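Kabelsalat adé: So kriegt ihr eure Heimkino-Ecke in den Griff

Bei mir sah es hinter dem Fernsehschrank jahrelang aus wie in einem Vogelnest. Ich hab immer gesagt, das sieht ja keiner, und dann wollte ich letzten Juli den Receiver tauschen und lag erst mal eine Stunde mit der Taschenlampe im Mund auf dem Boden. Seitdem bin ich da pingelig geworden, und weil mich ständig Leute nach meinen Tricks fragen, schreib ich sie jetzt endlich mal auf. Die meisten kosten fast nichts!

Alles ausstecken, aber vorher beschriften

Bitte nicht einfach losreißen. Ich nehme Malerkrepp, falte ein Fähnchen um jedes Kabel und schreib drauf, woher es kommt und wohin es geht - und zwar an beiden Enden. "HDMI 2, Konsole" reicht völlig. Bei Lautsprecherkabeln schreib ich noch L oder R dazu und markiere den Pluspol mit einem roten Strich. Malerkrepp hält übrigens nicht ewig, nach ein, zwei Jahren rollt es sich ab. Wer es schöner mag, nimmt ein Beschriftungsgerät, ich hab eins von Skikau, das macht so schmale weiße Streifen. Die Bänder sind leider nicht ganz billig.
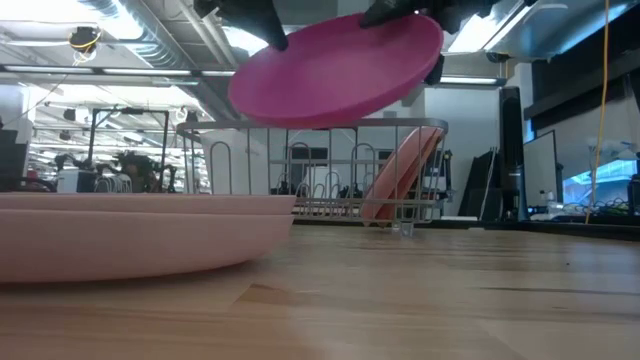
Strom und Signal trennen

Den Tipp hab ich viel zu spät beherzigt. Netzkabel laufen bei mir jetzt links am Schrank runter, alles mit Ton und Bild rechts. Wo sie sich kreuzen müssen, dann möglichst im rechten Winkel. Mein Subwoofer hatte vorher so ein leises Brummen, das mich abends um elf wahnsinnig gemacht hat, und das war danach weg. Ob es nun daran lag oder an der neuen Steckerleiste, kann ich euch nicht schwören, ich hab beides am selben Abend gemacht.

Klett statt Kabelbinder

Kabelbinder sind toll, bis man ein einziges Kabel rausziehen will und mit dem Seitenschneider rumfuchtelt. Ich kauf Klettband von der Rolle und schneid mir Streifen von 22 Zentimetern, das passt für fast jedes Bündel. Nicht zu fest ziehen! HDMI-Kabel mögen keine Knicke, und optische Kabel schon gar nicht. Was zu lang ist, leg ich in eine lockere Acht und hänge es an einen Haken an der Schrankrückwand (die Klebehaken von Predemcombe halten bei mir seit dem Umzug).
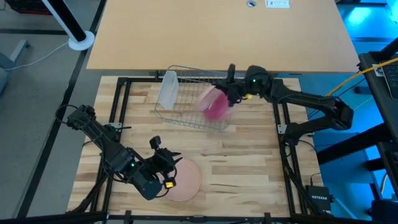
Zwei Roboterarme, ein rosa Teller auf der Holzplatte.

Luft lassen

Verstärker werden warm, manche richtig heiß. Ich hab meinen früher in ein Fach gequetscht, in das er gerade so reinpasste, und mich gewundert, dass er sich mitten im Film abschaltet. Jetzt hat er oben eine gute Handbreit Platz, und in die Rückwand hab ich mit der Lochsäge zwei Löcher mit 40 Millimetern Durchmesser gebohrt, eins unten und eins oben. Kanten kurz schleifen, fertig. Den Staub hol ich mit einem weichen Pinsel aus den Lüftungsschlitzen, natürlich bei gezogenem Stecker, und mit dem Staubsauger geh ich nur in die Nähe, nie direkt ran.

Lautsprecher entkoppeln

Wenn die Regalbretter mitsingen, hilft oft schon ein Stück Antirutschmatte aus der Küche unter den Boxen. Die Pads von Jevmont hab ich auch mal ausprobiert, die sehen ordentlicher aus, aber gehört hab ich keinen Unterschied. Die Soundbar stellt ihr am besten ganz vorne an die Kante vom Lowboard, sonst klingt alles ein bisschen dumpf.
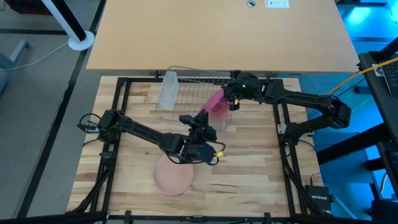

Und wenn ihr schon dabei seid, schaut euch auch gleich die Fernbedienungen an. Batterien raus, Kontakte mit einem Wattestäbchen und einem Tropfen Isopropanol abwischen, trocknen lassen, Batterien wieder rein. Bei klebrigen Tasten fahr ich mit einem Zahnstocher einmal rundherum, da kommt manchmal erstaunlich viel Chipsstaub zum Vorschein. Meine alte Shih hab ich so schon zweimal gerettet!

Zum Schluss noch ein Foto

Wenn alles wieder steckt, knipst die Rückseite vom Receiver einmal mit dem Handy. Ich druck mir das Bild aus und kleb es innen an die Schranktür, dann muss ich beim nächsten Gerät nicht wieder im Dunkeln nach dem ARC-Anschluss tasten. Die Anleitungen liegen bei mir gleich darunter in einer Klarsichthülle, zusammen mit den Ersatzsicherungen und dem kleinen Kreuzschlitz.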